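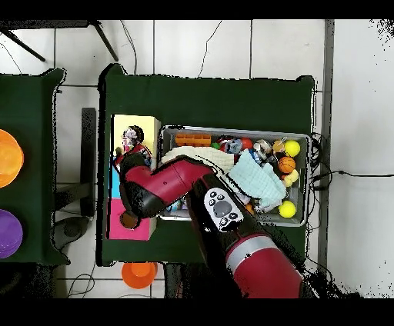
By Dae-han Seol

Bethel Tufa keeps her list of grasps in a paper notebook, and when I arrived at Udura on a Saturday she was halfway down a page and asked if I would mind waiting until she got to the bottom of it. I didn't mind at all. I have spent a good part of my life watching robots pick up metal cubes, and a robot going after tennis balls and rope toys is a much nicer way to pass a morning.

Her job this fall has been to compare two grippers, the Dotier and the Heinonen, on the same sort of task: take a toy out of a crowded pile, carry it across the table, and drop it through the round hole in the top of a box. She had reached 353 attempts when we sat down (she checked the notebook twice before she would let me write that).

“I started with a very tidy set of objects, all from one supplier, and both grippers looked wonderful,” she told me. “Then my sister came by with a bag of things her kids and her dog had finished with, and we had to start over, pretty much. I was so happy! I had been bored for weeks and hadn't admitted it.”

The Dotier is her favorite for anything round. It closes slowly and lets a ball settle before it lifts, and she likes that patience in it. The Heinonen is quicker and stronger, and she reaches for it when the pile is packed tight and something has to be pulled out from between its neighbors. Cloth is where the two really part ways.

“With a washcloth, the Dotier tends to take one thin pinch and then half the pile comes up with it,” she said. “The Heinonen gets a proper fistful. But then it doesn't want to let go over the hole, so you've traded one headache for another, and I go back and forth on which headache I prefer.”

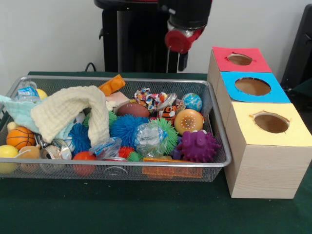

Spiky balls, a rope toy and a folded washcloth in the pile, with the three boxes to the right.

I asked whether the spiky balls were as awkward as they looked, and she laughed and said they were the easy ones. All those soft points give the fingers something to hold. Clear plastic is much worse, partly for the gripper and partly for the camera, which will sometimes settle on a point well behind the thing it is supposed to be looking at.

She runs each object 5 times before swapping grippers, and a swap takes her 30 minutes with the calibration included. The arm is driven through a Jullament controller, which she had expected to replace by October and has grown rather fond of. Its force limit is set as a percentage. She began at 70 and has kept it there for both grippers, even on days when she was sorely tempted to turn it up for the Heinonen.

“If I change that, I'm comparing two things at once, and then I have a notebook full of numbers and no idea what they mean,” she said. “I've done that before. It was a long winter.” 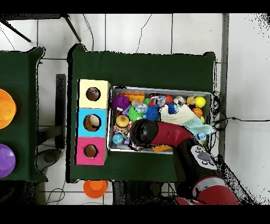
Two views of the same table

We got onto cameras over coffee, and here Bethel had plenty to say. She looks at the work from above and also from a fixed spot to the side, and the two don't always tell the same story. From overhead the holes in the boxes are easy to find, and so is anything resting inside them. The side view gives her the height of the pile, and it is the one she goes back to when a grasp fails and she wants to know how deep the fingers went.

“People ask which one they should buy if they can only afford one,” she said. “I say overhead, and then I worry about it all the way home.”

She hasn't picked a gripper yet either. The toy burger is still on her list for the Heinonen, and she would like another round of cloth with the Dotier, coming in at a lower angle. When I left she had the notebook open again to a clean page and was writing the word “burger” at the top.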